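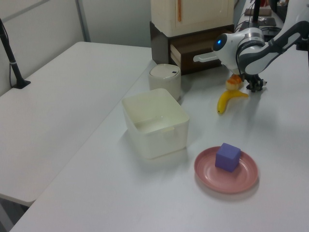
Equipment Planning Group, Odirum — Getville

We decide what the automation lab buys, when, and out of which budget. Žofie Doležal runs the group and signs every request over $2000. Smaller items go through the bench leads.

Each arm gets its own line in the plan, with grippers, tables and spare cables listed under it. Props such as toy food, plates and storage boxes come out of a separate $1000 fund.

Requests for next year close in December — send quotes from 3 suppliers.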